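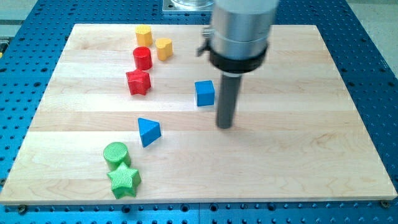
Colored blocks on a light wooden play board, among them a red star and a yellow heart.

Cidness Opens Orders for the Dudo Play Board and Its Little Family of Shapes

After a long winter of sanding, swapping and a fair amount of friendly arguing over the right shade of yellow, Cidness is very happy to announce that orders are now open for Dudo, a tabletop play board and block set made for small hands and for the grown-ups who end up sitting on the floor beside them. The first run is 1417 sets, and shipping begins in May.

Dudo started with a plain question from the parents who visit our shop on Wednesday mornings: could we make a block set that gives a child somewhere to put the blocks? Most sets arrive in a box or a bag, get tipped out on the rug, and are under the couch by lunchtime. We wanted a board with enough room to spread out, sort, line up and start over, and we wanted it to look nice enough that a family might leave it out on the table between meals.

The board is built from long planks glued side by side, and we have left the grain alone. Some planks run a little pinker and others a little creamier, and now and then a darker streak wanders through. We think that is the best part of it, and we do not sort those boards out – every family will get one that is a bit different from the neighbor's.

The blocks are small and brightly colored, with cylinders, a heart and a star in the mix. Children who are just learning their shapes can put the reds together and the yellows together, and older brothers and sisters tend to invent shops, parades and birthday cakes without any help from us.

"My own grandchildren gave the red star a name before they had finished breakfast," said Hannelore Sperling, founder of Cidness. "I had a whole speech ready about sorting by color and sorting by shape, and they were already off telling a story about it. I put my notes away and had another cup of coffee, and it was a lovely morning."

Dudo joins Lumo, our stacking set for toddlers, and Petrenko, the rolling track that has been in the catalog since our second year. More than 1000 families signed up to hear about the new set before we had even settled on its name, and we would like to thank every one of them for their patience and for their many, many letters.

Orders can be placed through the Cidness website or at the shop counter. Preschools and libraries ordering several boards at once are invited to call ahead – we are glad to talk through table sizes and delivery, and we will happily put aside sets for pickup.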